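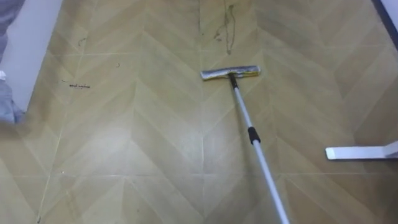 ## Frequently Asked Questions: The Sernska Floor-Care Study

Last revised 4/8/18

**What does the study examine?**

The Sernska study asks whether a robot can learn to mop a floor from recorded demonstrations, using a standard flat mop with a telescoping pole. The method was developed by the Numesley group under the direction of Kavitha Iyengar.

**Why was mopping chosen?**

A flat mop turns on a swivel joint, so the head does not always follow the pole. The robot must learn how a movement at the handle becomes a movement on the floor. Marks also differ greatly in shape: a thin, wavy streak calls for a different stroke than a small scatter of crumbs.

**How many demonstrations were used?**

The training set holds 180 demonstrations. A further 32 were set aside for testing and were not used at any stage of training.

**How does the method work?**

Training has 2 stages. In the first, the system learns to predict where the mop head will travel after a given motion of the gripper. In the second, it learns to choose motions that carry the head over a marked area. The stages are trained separately, and the first is not changed once the second begins.

**Do patterned floors affect the results?**

Yes. Printed wood patterns, such as chevron vinyl, contain dark lines that the system may mistake for dirt. Seams between sections cause similar errors. Bright reflections have the opposite effect and can hide faint marks. Results for patterned and plain floors are therefore reported separately.

**How is a trial scored?**

Each trial is scored on the share of marked dirt removed, as judged by two reviewers working independently. Time taken is recorded but does not enter the score.

**What was the main result?**

The two-stage method met the cleaning standard in 147 of 180 robot trials. Most of the remaining trials ended with a mark left close to a wall or against furniture.

**Is the system available for household use?**

No. It is a research system and has not been assessed for unsupervised operation.

**May other groups use the recordings?**

Requests may be sent in writing to the Druten office. The next release is planned for December.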